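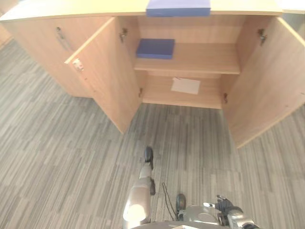
How much weight can go in the lower compartment of the office storage cabinets?

The limit is 23 kg per compartment, spread evenly across the base panel. Binders and paper count toward that figure. A full carton of copy paper takes up about half of it, so put one carton in each compartment and use the remaining capacity for lighter stock.

Elmarie Ngcobo has finished the March survey of cabinets at the Dranasitz office and sends the following notes.

Door alignment. Hinges on the double-door units drift over time, more so where the doors are left standing open. If the two doors rub or sit at different heights, turn the side screw on the upper hinge a quarter turn, close the doors and check the gap again. Repeat on the lower hinge if needed. Do not force the catch.

Clearance. Keep 600 mm of floor free in front of each unit so both doors open fully. Cabinets on carpet should be checked for level once a year, with shims placed under the front corners only.

Tops. Flat files and folders may stay on top during the working day. Heavy boxes may not.

Labels. Of the 113 units on the list, 23 still carry the old Chauke numbering. Replacement labels are at the front desk. Put the label inside the left door, near the hinge side, and send the new number to Siyabonga Mabuza, extension 2092.

Spare catches and hinge screws are in the supply room, second drawer. Sign for what you take.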